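## About Widirlow

We check video game world records. That's the whole job, and there is more of it than you'd think, given how many records fall apart when someone watches them at half speed.

Widirlow opened as a side page of the Festville forums, where people posted times for a platform game called Ankrah and everyone else said "nice." Vitalii Lytvynenko didn't say "nice." He went back through the top 50 runs and found that 16 of them had a cut in the video, a timer that started late, or a version of the game that had been patched out of the rules. The forum was not pleased. A few of those runners still don't speak to us.

Since then we've looked at 2,669 submissions across a shifting list of games. We don't claim to catch everything. A patient cheater with a good splice can probably get past us, and any site that tells you otherwise is selling something.

### How we work

Send the full, unedited recording, with game audio. We read the inputs where the game lets us, retime the run ourselves, and post our notes whether the answer is yes or no. "Trust me" is not a file format. Neither is a highlight reel with music over it — we get plenty of those.

We don't take money from runners, and we don't rank people by how many followers they have. We've also stopped using the word "legendary" on the front page, and traffic survived.

### What people say about us

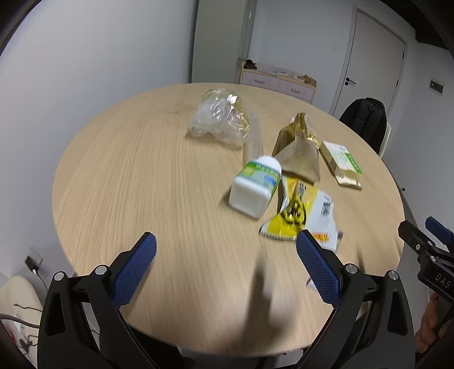
Fiifi Nartey wrote to tell us that we're too slow, that his Jovudent run sat in the queue until September while two worse times stayed on the board above it, and that "being careful is not much use if the record is dead by the time you sign off on it."

He has a point about the queue. We've split it by game, which may help. The run was fine, by the way, and the notes are up with the rest.

Page last changed Aug 20, 2019.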